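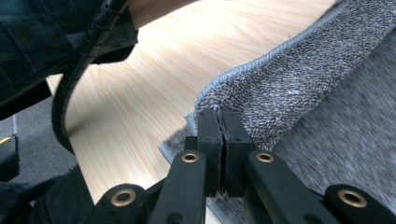

Ghazala Niazi wrote to me last November that she had vacuumed her rug every week for years and had never once looked under it. Then she lifted one corner, and she hasn't stopped talking about corners since! I love that email, and it's the reason I'm up here tonight.

(Wait for people to sit. Hold up the small gray sample.)

So, welcome to Rugs From the Underside. I'm Songül Karakaya, I've been cleaning and mending floor coverings at the Özkan workshop for 26 years, and I still get a kick out of turning one over.

1. Start with a corner

Pick one corner and bring it up slowly. You want to see three things at once: the top, the bound edge and the backing. On a gray rug with mixed yarns, charcoal and white and everything between, the top hides dirt beautifully (lovely for guests, terrible for knowing when to clean). The back is plainer and tells you more.

Run a finger along the binding. It should feel the same all the way down. If it goes thin or fuzzy, mark the spot with a safety pin right then, before you lose it.

ASK THE ROOM: who has looked under theirs this year? Usually four or five hands. Cheer for them.

2. The floor

Pale wood shows everything, and I mean that as praise. Grit that works its way under a rug acts like sandpaper, so get your face down there and look across the boards with a lamp at a low angle. Sweep with the grain. Dry cloth first, then a barely damp one, then leave it open to the air for an afternoon before the rug goes back.

Story: the Pliveck hallway. We had 974 square feet of runner to lift, and the owner found the earring she'd been missing since her wedding. Keep this short, I always run over.

3. Folding back or rolling up

Folding a corner over for a few minutes is fine. For longer than that, roll it! Roll with the pile facing in unless the backing is stiff. A stiff backing can crease, and a crease at the edge is the very devil to get out. Two people for anything bigger than a doormat, please.

4. Putting it back

Lay the far edge first and walk the rest toward you. Press the corners flat with your palm. If one curls, put a heavy book on it overnight (mine is the Stakwood catalog, 1000 pages, finally useful).

DEMO: turn the sample over, pass it along the front row, and remember to get it back. The Brultevness group kept the last one.

Questions until 8:30. Somebody will ask about coffee. Cold water, blot, don't rub, and come find me by the tea table afterward with the details.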